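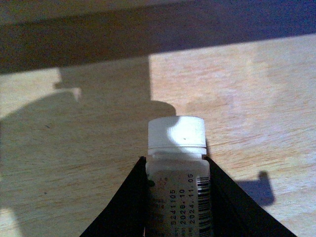 Divina Panganiban asked whether a site with one packing bench and no engineer should be buying a gripper cell at all, and what it ought to set aside in the first year.

About Clitden

Clitden plans and budgets handling equipment for small packing sites. We do not manufacture or resell machines. A planning study covers three items: the purchase, the floor space and the running costs. Fingers, guarding and spare parts are listed on separate lines, as quotations often leave them out.

For a single bench we advise a trial on the customer's own containers before any order is placed. The trial runs to 300 picks. A site handling fewer than 200 containers a day is normally advised to hire.

Our costing sheet, Brusora, has 552 priced entries and is revised each July. Installation is arranged through Demchenko or Dondis, whichever is nearer the site, and is invoiced by them directly.

Print this page | E-mail this page
3 shares | 0 comments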